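**Household Tips from the Feltwood Textile Handling Study**

The Feltwood study compares ways of folding terry towels with hand-held grippers, so that a robot may later learn from the recorded motions. It has logged 878 folds to date. Several findings apply equally well to towels folded by hand.

- Spread the towel on a smooth table before looking for a corner.
- Find the woven hem band. It is flatter than the pile and gives a more reliable grip. 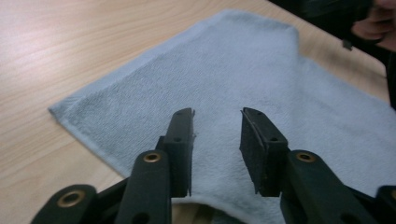
Vol. 8, p. 301

Towels need not be perfectly flat at the start. A soft ridge in the cloth is a useful place to begin, provided the jaws are open wide enough to take the whole fold. Padded fingers are recommended — smooth ones were set aside early in the Matov trials.

For the lift, use two grips and keep the cloth taut between them. A towel held at a single point tends to twist, and the twist carries through to the finished fold.

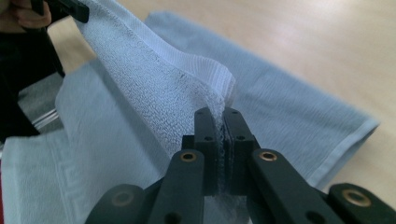 Release one grip at a time, lowering the nearer end first. Trials in which both grips opened together were scored as failures if the edges finished out of line. Sort towels by colour and weight before starting, and keep each stack to up to 8.

The next round, planned for July at the Kastavbridge laboratory, will extend the method to tea towels and pillowcases.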